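Slide 1. Title

Good afternoon. Wait for the door to stop. The talk is called "One Apple, Served," and it runs 11 minutes if people laugh and 9 if they don't.

Say who I am: Uthai Onsri, I write about everyday tableware for the Luo newsletter, readership 883. Thank Surachet Meesuk for the slot between the soup people and the knife people. Don't do the spoon joke. The spoon joke died in November.

Slide 2. Why bother with a plate

An apple needs no plate. It comes wrapped, it stands up by itself, and you can eat it over a sink like a raccoon. So a plate under an apple is pure manners. Somebody wanted it to count as food and stop being groceries.

Ask for hands: who put a whole apple on a plate this week? (Last time I gave this talk, 2 hands, one of them attached to my sister.)

Slide 3. Beside 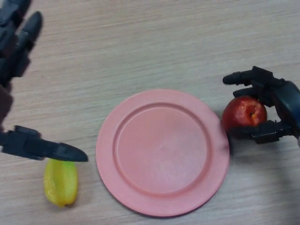
Pink plate, red apple, still on the table side of the rim.

Pause here longer than feels comfortable. Let them look at the gap, such as it is. The apple is nearly touching the rim and it still reads as "not served." Move it a few inches and you have a snack. Leave it where it is and you have an apple somebody forgot to put away.

Talk about the rim. Wide and flat, with a ridge on the inside where the well begins. On a dinner plate we treat the rim as wasted space, or as parking for olive pits. For a single round fruit it works like a front yard. People know when they've crossed it.

Mention the pink. My editor at Luo called it "a bathroom color." I've owned plates from Siltska in a very tasteful gray and everything I put on them looked like evidence. Salmon pink is kinder to fruit. It is also plastic, so you can drop it, and I have a long record in that area.

Drink water.

Slide 4. The middle, more or less

This is the part the knife people will heckle. Let them.

A sandwich can sit anywhere on a plate. Peas will make their own arrangements. One apple alone has to go in the middle, or close enough that a reasonable person would let it slide. I asked 15 readers where they'd put it and 11 said "the middle" in the tone you'd use with a child.
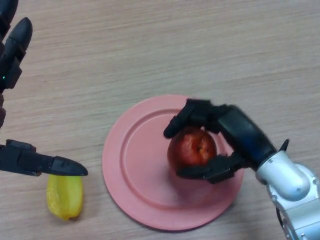 The shallow well does a good deal of the work for you, because a raised ring around the fruit makes almost any spot inside it look chosen. I am all in favor of dishes that cover for me.

Then the bruise question. Someone always asks. Do you turn the bad side away from the guest? The Ziken hosting guide says yes, always. I say the guest is going to eat all the way around and will meet it eventually. (If the Ziken table is in the room, smile at them.)

Slide 5. Things to try at home

Put one apple on your usual plate. Now put it on the smallest plate you own, then on the ugly one. The ugly one will surprise you. Mine came free with a Fuvex kettle and has outlived the kettle.

Skip the napkin folding bit unless I'm running short.

Questions. If there are none, ask Surachet about pears, and sit down while he's answering.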